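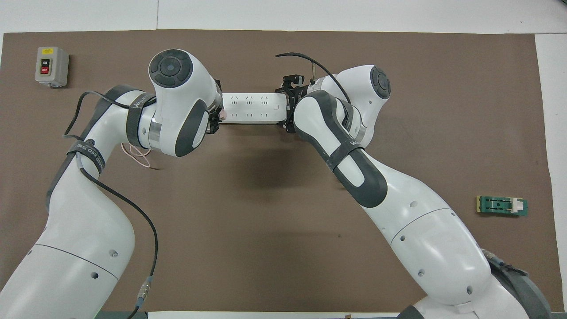 Progress Reports | Small Grants

Riketti Household Energy Survey — second report to the Sikov Fund
2018-09-03

Fieldwork in Dresodham is complete. Plug-in meters were returned from 77 homes, against a target of 200. The shortfall is in rented apartments, where landlord consent was slow to arrive. Khurram Bukhari has rewritten the consent letter and shortened it to one page.

Readings were taken every 10 minutes. Standby load was highest in living rooms, where several devices shared one outlet. Kitchen figures are incomplete — two meters lost their clocks and their data has been set aside.

Spending is within budget. We ask to move 4,000 from travel to meter purchase. Ostap Skoryk will send the revised table separately.

Next period: recruit in the Sivakumar district, repeat the living room readings, and deliver draft tables by February.

Fermín Garrido, project lead

Related items
Riketti survey: first report
Meter return instructions
Sikov Fund reporting schedule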